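Working with Wood, Session 3: Learning to Read a Board
Handout by Severin Egger
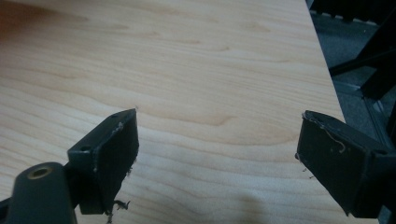
Welcome back! Tonight is my favorite session of the whole course, and we won't even switch on a saw. Before you cut, sand or glue anything, I want you to spend time simply looking at the face of a board. Grain tells you where a tool will glide and where it will catch, and once you start noticing it you'll see it on every table you sit down at. Take the soft, wavy lines running across the pale sheet at the top of this handout, with those lovely ovals mixed in – a pattern like that would look great on a box lid or a drawer front, where people get to see it.

Why the ovals?

A tree grows in layers, and a cut that skims along those layers opens them up into loops and curves. A cut made straight toward the center of the log gives you much straighter lines. Both are beautiful. Bheki Masilela always picks straight lines for his shelves and I always pick the wild stuff, and we have argued about it since the first Jandton course.

Color

Bare wood shifts a lot with the light. One face can look pinkish in one spot and almost gray in another. Carry your board to the window and turn it around before you decide which side is the good one.

At the bench

Work in pairs. Each pair gets 3 offcuts.
Run your palm along the grain, then across it. Gloves off for this part, and go gently near the edges – splinters!
Draw the main grain lines in pencil on paper. Messy drawings are fine.
Wipe one corner with a damp cloth and watch the pattern come up. It's a sneak preview of the finish!
Sand a small patch with the grain, then another across it, using 200 grit for both. Hold them to the light and compare the scratches.

For next time

Bring a piece of wood from home, any size you can carry, and your drawings from tonight. Read page 9 of the course booklet on plywood and how the layers are stacked. We'll be cutting the parts for the small box, so wear shoes that cover your toes.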